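SUSWOOD, 3 December 2018. Katona Motor Cars will offer a restored 128-horsepower Grinside roadster at its winter sale of classic automobiles. 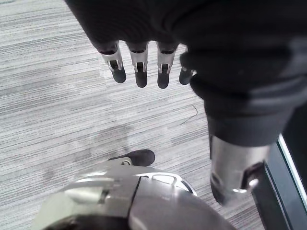 ## Vehicle details

The roadster is one of 400 built and one of 15 delivered to the United States. It retains its original engine and has had three owners. The body was repainted in ivory in November by the Kunent workshop.
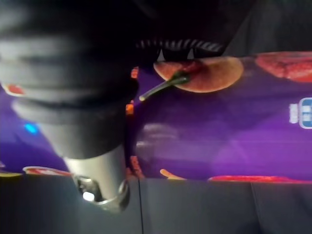

*Reading time: 1 minute*

Viewing is by appointment. Inquiries should be directed to Vinh Chu, Director of Sales, at the Suswood showroom.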